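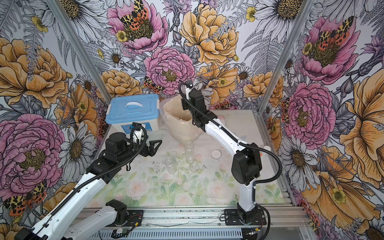
Bello Onuoha got to Serkton at 3, coat still on, badge stuck on crooked. Thirty people in a room for half that. Everybody whispering like church.

"Is it going to do the glasses?" A kid, up front.

"It's going to try." Niilo Savolainen, not looking up from the laptop. Same Niilo. Same bad haircut from Trirkcombe, when they'd shared a bench and a kettle and one good screwdriver.

Peonies all over the walls. Bello nearly laughed. His grandmother's hallway, with two robot arms in it.

"You wallpapered it."

"Lehtinen said it looked cold before." Click, click. "You came."

"I said I would."

"You said that in January."

True. Nothing to say to that. The kid leaned on the rope, somebody's mother pulled him back by the hood.

A hum. The left arm moved, slow, then slower, and the whole room leaned in with it. Bello too. He'd written the first version of that slowness, 71 lines of it, on the train back from Clestcombe, and then he'd quit and never asked what happenned to it.

"That's mine," he said. Quiet.

Niilo finaly looked up. "Yeah. I kept it in."

The gripper opened. Stopped over the first glass. Waited.

"Go on," said the kid.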